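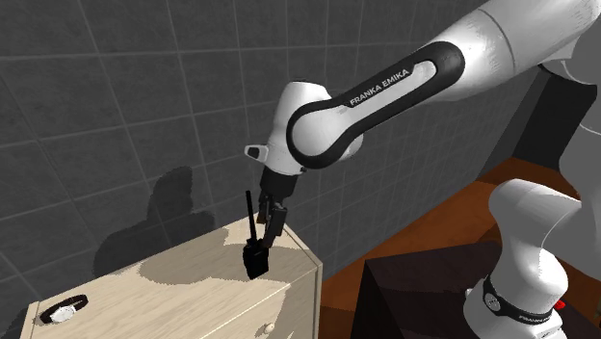

Franka Emika arm holding a black block with a thin upright rod above a cabinet top, in the Radavero simulation.

Radavero is a simulated benchmark for comparing robot grippers on household pick-and-place tasks. It was developed at the Tambunan laboratory and is used mainly to test end effectors and grasp controllers before any hardware is bought or mounted. The benchmark keeps the arm, the furniture and the task objects fixed within a series of trials and changes only the gripper model or the controller settings. Version 2 was released in January 2024.

Background

The first version of Radavero was written as an internal tool for choosing between two finger designs. It placed a single arm beside a table and recorded whether an object stayed in the fingers for five seconds after lifting. The measure proved too coarse. Most designs passed it, and the few failures came from errors in the approach path, which had little to do with the grippers under test. Version 2 added furniture of different heights, thin and top-heavy objects, and a separate log for contact events.

Simulation setup

Scenes are assembled from a library of rooms, furniture and handheld objects. The arm stands on a fixed platform and its joint limits are the same in every trial. Two gripper models are supplied. The Kernus is a parallel gripper in which both fingers move along one axis. The Nallolard is a linkage gripper whose fingers travel on a shallow arc, so that the height of the fingertips changes slightly as the hand closes. Users can load other models, provided that collision shapes and a mass table are included.

Chests of drawers are used in the raised-surface trials. The target object is placed on top, and the gripper begins each trial open and clear of the furniture.
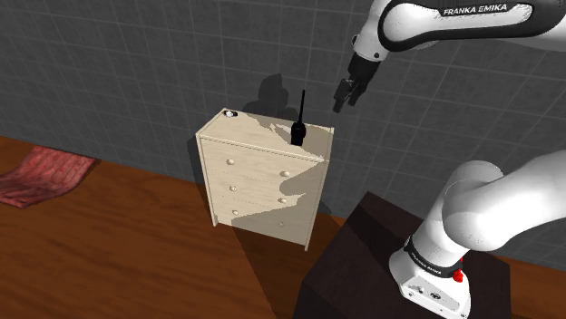 Comments on the release page questioned the choice of target. One early user wrote that an upright radio was a poor test of finger strength but a good test of approach angle, and asked for the antenna to be given its own collision shape. The change was made in the following update. Contact with an antenna is now logged separately from contact with the body of the object.

Trial procedure

A standard comparison consists of 100 trials per gripper. Starting poses are drawn from a seeded list, and the same list is used for every model. Each trial has four stages: approach, closure, lift and placement. A trial ends early if the object falls or if the arm touches the furniture with more than the permitted force. Operators may not tune the controller between trials of the same set.

Viewpoints

Radavero renders room views for review and close views of the gripper for controllers that take images as input. Close views show the target at higher resolution, but parts of the hand can block it. The amount of blocking depends on finger shape and on where the virtual camera is mounted. Linkage designs usually hide more of the surface behind them than parallel designs do – a point that matters for controllers trained on images alone.

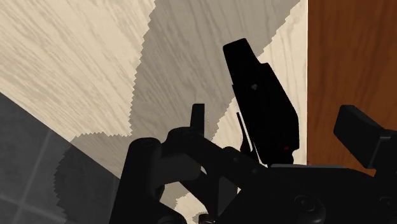
Shadow rendering is a second source of error. Low-resolution shadow maps produce stepped edges on flat surfaces, and some edge detectors report these as object boundaries. The manual advises running each set twice, with shadows on and off, and reporting both results.

Results

The reference report covers 1398 trials, of which 262 ended early. Early endings were most common during closure. The Kernus model had fewer dropped objects, while the Nallolard model was more tolerant of errors in starting height. The authors did not rank the two.

Limitations

Friction is modeled with a single coefficient per surface, and finger pads do not deform. Cable drag and sensor delay are left out. Results therefore apply to comparisons within the simulator – they are not a forecast of grasp rates on physical arms.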